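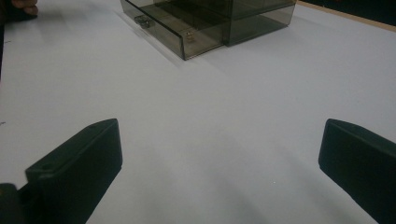
Figure 1. Work surface between the two gripper fingers.

3.2 Sentencing records

The sample consists of 2,732 sentencing files for burglary and related offences finalised in the Hiltavico and Ferkano district registries. Files in which the offender was a minor at the date of the offence were excluded. Where a custodial term was varied on appeal, the term substituted by the appellate court was recorded and the original term retained in a separate field.
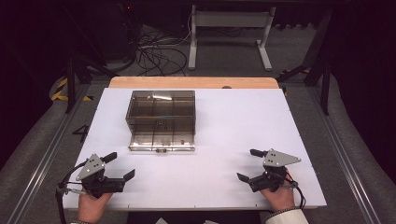
Exhibit retention was coded separately from sentence length. The Fidano schedule requires property to be held for 60 days after the appeal period expires, but it leaves the form of storage to the registry. A transparent box with a closed lid and a front latch, as on the white board, would meet the schedule's wording for small items, although it makes no provision for seals. Registries were therefore coded on whether a seal number appeared in the file. Compensation orders above $2,000 were cross-checked against the Mtshali enforcement ledger, and two files with irreconcilable entries were removed from that part of the analysis.

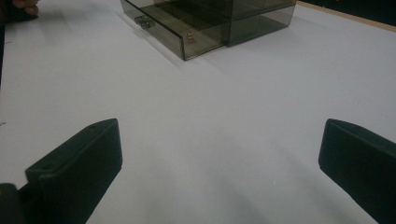 3.3 Coding of aggravating factors

Aggravating factors were coded only where the sentencing judge named them in written or transcribed remarks.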